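Workshop and Home Tips: House Rules for Gripper Tools

Filed under: Tools, Safety, Tidying

We keep a short set of rules for anyone working with hand-held grippers or a small arm at our Palside workshop, and the same rules go along when the work moves into somebody's home. Most of them fit on a card. Copy what you need.

Before you start

Check the pads first. Wipe both with a barely damp cloth and let them dry. If a pad is lifting at a corner, glue it or swap it before doing anything else. Do not wrap it in tape, which slides on paper and plastic bags.

Open and close the fingers fully 3 times with nothing between them. They should meet evenly along their length. If one leads the other, stop and check the linkage.

Look over the rivets and screws. We do this every Wednesday and after any drop, however small.

Loads

Our limit for a hand-held tool is 500 grams. For anything with a handle that swings, cut that to 100. The Folberg bench arm has its own plate with its own limit, and the plate wins over this page.

Glass, blades, open liquids and medicine stay off the list entirely. Pick those up by hand.

Powered arms

Mark the reach on the floor with tape and keep people outside the line while the power is on. The stop button goes on the side where the operator stands, at hand height, with no coats or bags hung over it. Test it at the start of each shift by pressing it during a slow move.

Never reach in to free a jam. Stop the arm, switch it off at the wall, then open the fingers. At the Dultommont shop the switch is behind the bench, so they send a second person for this job.

Batteries come off the charger before the room is locked up. Label any pack that gets hot and put it in the metal box.

Working in someone's home

Ask which rooms are open to you, and leave framed pictures, bedding and clothes where they are unless the job is to move them. Agree in advance on what counts as trash. A bag on the floor may be somebody's shopping.

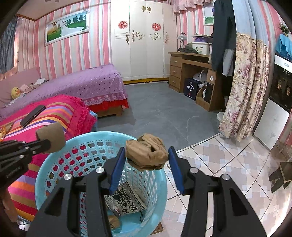 Soft waste needs its own rule: close slowly and quit squeezing as soon as the piece holds. Paper flattens under a hard grip and then slips when you lift. Take a crumpled wad between the tips, with a pad on each side, and bring it in just over the rim, like the brown paper above the light-blue basket. Keep the fingers clear of the openings in a perforated side. When two tools are out, agree who goes in first. Phones left on a bed should be moved to a shelf by their owner before work begins.

Putting away

Store grippers with the fingers slightly open so the pads don't take a set. Hang them or lay them flat, never standing on the tips. Spare pads are in drawer 56, next to the Miyazaki grease. Write the date on the packet when you open it.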